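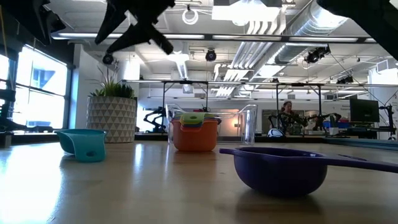
*The colored cups, halfway to being put away. Purple is still out on the right.*

I've been promised a lot of things by plastic bins. I was promised a calm pantry, a faster breakfast and, on one label I kept for a while out of spite, "a lighter mind." So when everybody I read started in on the clear bin again this summer, I rolled my eyes and then, obviously, bought one.

The claim goes like this. You take the drawer where your measuring cups live, you tip it out, you nest the cups, you put the nest in a see-through bin, and you never rummage again. Fine. Let's look at how that goes with a set where every size is a different color.

Green, pink and blue sit inside the orange one. No complaints there, nesting is the one thing measuring cups have always done well. The orange then goes in the bin. Also fine. You can see all of it through the side, and the rims of the little ones stick up just past the orange so you can get a fingernail under them.

Then you get to the purple one. It's a big deep bowl of a thing with a long flat handle, and that handle is where every organizing system I've tried comes apart. Lay it down and it wants the whole width of the drawer. Stand it up and it tips the bin. Hang it on a hook and now you have a bin AND a hook, and you've solved a drawer by using up a wall.

The teal is easier, it's a rounded, scoopy sort of shape and will go more or less anywhere. Which means it goes anywhere. I have found mine in the flour, in the dog food and once in the bathroom.

I tried two bins. The Ladora is the one all the blogs like, and it's a nice bin, I'll give it that, but it's too narrow at the base for what it wants to hold. The Breden is squarer and duller and stays where you put it. Neither one came with any advice on handles. The Blomqvist catalog has a drawer insert with molded slots for each cup, and it costs 349, and I closed the tab. For 349 I could buy cups until I died and throw each one away after use. (I wouldn't. But I could.)

What bugs me is the idea that seeing a thing is the same as having it put away. I can see perfectly well through a clear bin. I can see that the quarter cup is at the bottom, under the third, under the half. I still have to take the lot out to get it, and my hands still have butter on them. In the old drawer I'd have just grabbed it.

A reader wrote in after my last post to say I should decant everything and keep a scoop in each jar. That's 50 jars in my case. No.

So, where I've ended up, for now: orange and the small ones live in the Breden on the low shelf. Teal lives in the flour, officially, with my blessing. Purple is on the counter next to the kettle, where it has been since Sunday, and I use it more than all the others put together.

Next up is the lid drawer. I have a bin for that too, and I don't expect much from it.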